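4. Registering a Family at the Fokosville Welcome Desk

Take your time with this part, and let the family take theirs - many of them have told their story at two other counters before reaching yours.

1. Sign in to Prudgate with your desk number and choose New Household. If the screen stays gray, wait a moment and try once more.

2. Ask which language everyone is comfortable in, and set it before you type anything else, so that the letters go out correctly later on.

3. Enter each child on a separate line, even the babies. A child who came with an aunt or an older cousin gets the code 77, and the case goes to Pierina Caruso the same day.

Caution: Never hold on to anyone's passport or permit. Copy it at the desk, with the owner watching, and hand it straight back.

4. Print form 219 and read it aloud together, slowly, before anybody signs. 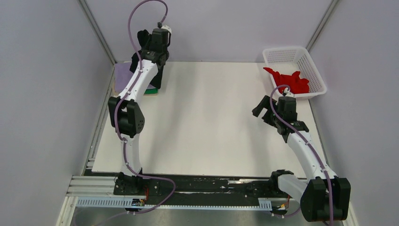

5. Give the family their copy and the shelter list, and point out the bus stop on the map while you're at it.

Note: Prudgate holds 50 open households per desk. When yours is full, close the finished ones under Archive, or call Agata Bellini and she'll gladly move a few over.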